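Divided bin

A divided bin is an open-topped rectangular container whose interior is split into two or more compartments by a fixed or removable partition. Divided bins are used on workbenches, in stockrooms, in repair shops and in homes for holding mixed small goods that do not justify individual packaging. The term is applied to containers of sheet metal, molded plastic and wood. It is usually reserved for vessels deep enough that the contents sit wholly below the rim; shallower forms are called divided trays.

Terminology

Usage varies by trade. Stockroom catalogs distinguish between a tote, which has handles and is meant to be carried, and a bin, which is meant to stay in place while goods move in and out of it. A partition running parallel to the long side is called a lengthwise or longitudinal divider, and one running parallel to the short side a cross divider. The compartment nearest the user is the front or working compartment. The one behind it is the rear or reserve compartment.

Construction

The body of a metal bin is normally folded from a single blank, with the corners welded, riveted or lapped. Plastic bins are molded in one piece with a slight outward taper, called draft, that allows them to leave the mold and to nest when empty. Wooden bins are now uncommon outside of workshops that build their own.

Dividers fall into 3 groups. Fixed dividers are welded or molded in and cannot be moved. Slotted dividers drop into vertical grooves spaced along the walls. Loose dividers are flat panels cut to length and held by friction, brackets or clamps. Loose dividers are the least rigid but can be placed at any position and at any angle, and they are the usual choice where a bin has been adapted from an undivided one.

A divider may be vertical or sloped. A vertical divider gives both compartments their full floor area. A sloped divider gives up floor area on one side in exchange for a ramp, down which items slide toward the user. The angle is a compromise: a shallow slope holds soft goods in place partway down, while a steep one offers little advantage over a vertical wall. In the Plasside system, a range of plastic stockroom bins, the sloped insert is supplied as a separate part and is hooked over the rim.

Clamping

Spring clamps are widely used to hold loose dividers. A spring clamp consists of two levers joined at a pivot and forced closed by a coil spring, with handles on one side of the pivot and jaws on the other. The handles and jaw tips are commonly covered in colored plastic, which protects the clamped surface and makes the tool easy to find. One clamp is placed at each end of the panel. Clamps with handles that stand above the rim are quick to remove but reduce the clearance over the bin, and they prevent the fitting of a lid.

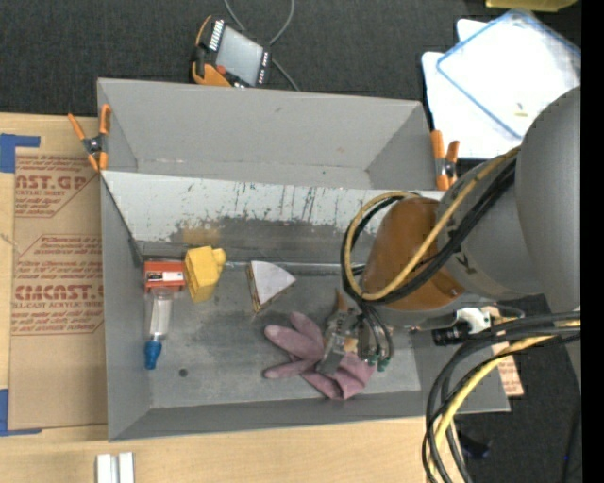
Mixed contents present a different problem from uniform stock. Screws, washers and similar parts settle into an even layer and can be scooped. A small carton, a capped bottle, a block with an irregular outline and a fabric glove do not settle in this way. Rigid items come to rest against the walls and against one another, and soft items spread over whatever floor is left. Common practice is to keep mixed goods in one layer, so that each can be picked up without moving another.

Gloves and other textile items take up more floor than their volume suggests. They may be folded, rolled or laid flat. Laid flat, they are easier to identify but tend to cover smaller objects. Transparent bottles are hard to see against a dull gray floor, and a colored cap is often the most visible part. Labeled boxes are best placed with the label upward. Wedge-shaped pieces are stable on their flat faces and unstable on their edges, and are usually laid down.

Leaving one compartment empty is a recognized method. The empty compartment serves as a destination for items that have been checked, cleaned or counted, and the divider then marks the boundary between finished and unfinished work. In the Kasprzak method, taught in some repair shops, the two sides are never filled at the same time.

Wear

Wear in a divided bin is concentrated in a few places. The face of a sloped panel receives the most contact and shows vertical scratches, chips in any coating and, in time, rubbed areas where the finish has darkened or gone through. The lower portion generally wears first. Floors show scuffs, smudges and lighter patches. Seams where the wall meets the floor collect fine marks and dirt. Wear of this kind is cosmetic until the panel has a raised burr or a flaking edge, at which point it can snag fabric and should be filed, taped or replaced.

Exposed metal edges along the bottom of a panel should be checked by hand, with a glove on, before the bin is used for textiles.

Sizes

No general standard exists. Bench bins are commonly sized to the reach of a seated person, and a length of 42 cm is typical of smaller models. The Drillo series is sold in 7 lengths and accepts dividers at 11 positions. Bins from different makers seldom stack securely on one another, although loose dividers can usually be cut to fit any of them.

See also

Divided tray
Mirnidside rack
Spring clamp
Stacking container
Tote box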